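Do You Really Need a Mug Tree?

Friday, June 29, 2018

I have been against mug trees since February, when I priced one and then put it back on the shelf. It's a stick. You hang cups on it. A cupboard does the same job and you don't have to dust it. So when the small-kitchen crowd started telling me that everything should live on the counter, on pegs and in baskets, I had my doubts.

Then I spent a morning with a setup done exactly that way, and I'm still not sold, but I've given up a little ground.
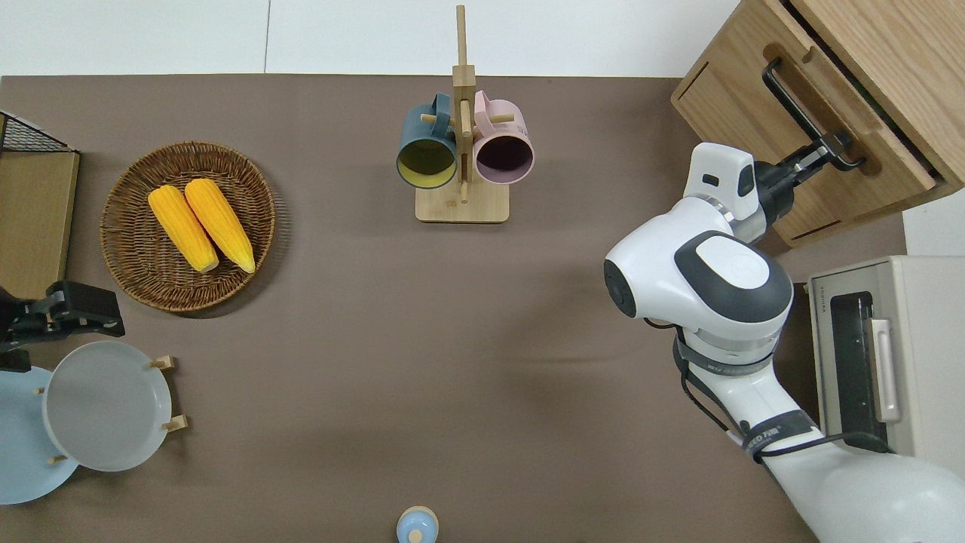
Two mugs, two ears of corn, and a rack for the plates.

The mug tree is better looking than I wanted it to be. I like that the mugs are a different color inside and out, and hanging them lets you see both. Fine. Point to the stick. But try that with the mugs people own in real life, the fat ones from the gas station and the souvenir from Fluvatberg that weighs as much as a brick. I'd want to see it then.

The plate rack I have no quarrel with. Plates standing on edge are easy to grab and you never have to lift a pile to get the one at the bottom.

Baskets are where I start grumbling. A round wicker one for corn, okay, corn is pretty. A basket on top of the toaster oven is another matter. I don't care how tidy it looks, I would have to move it every time I wanted toast, and I want toast 400 times a year.

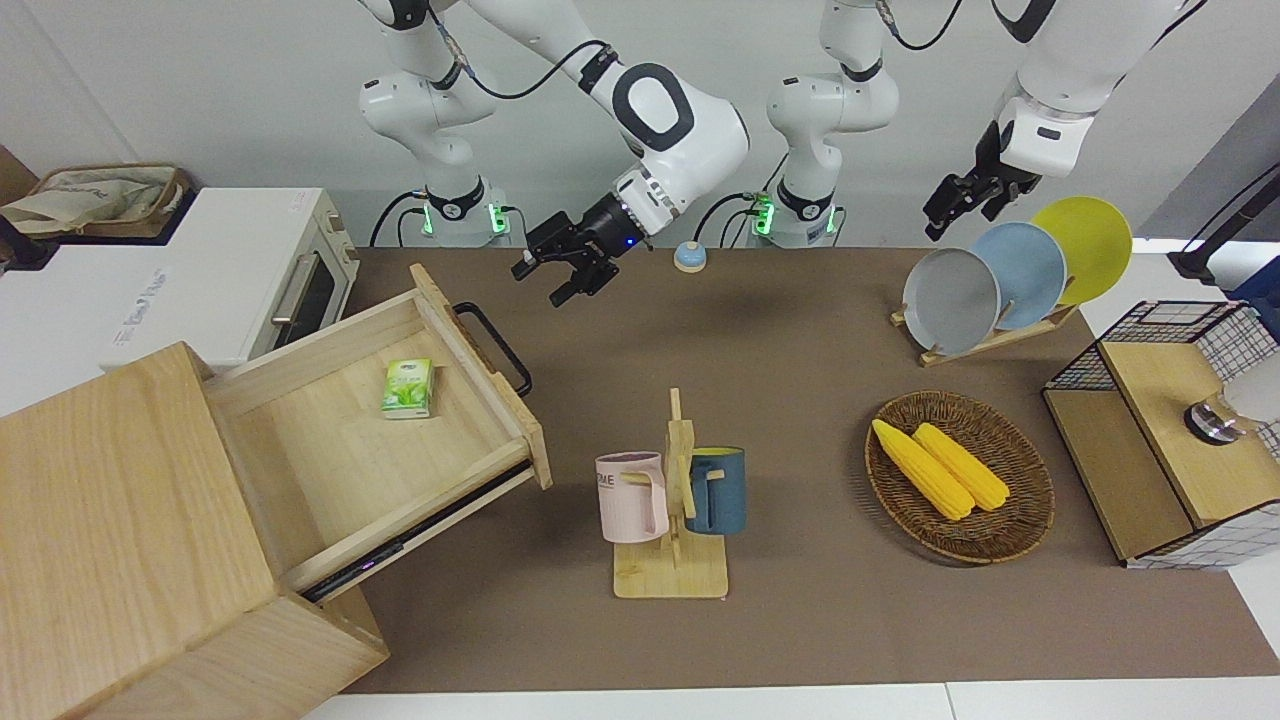 Toaster oven with basket on top, and the drawer at lower left.

And then there's the drawer. All that effort to get things out in the open, and the drawer gets a juice box. One! I'd have put the bell in there too, but maybe that's just me – I have never once rung a bell in a kitchen and expected anything good to come of it.

My own drawer has 50 things in it and I can find 2 of them, so take my advice for what it's worth. I'd buy the plate rack. I'd skip the basket on the oven. As for the mug tree, ask me again when they go on sale.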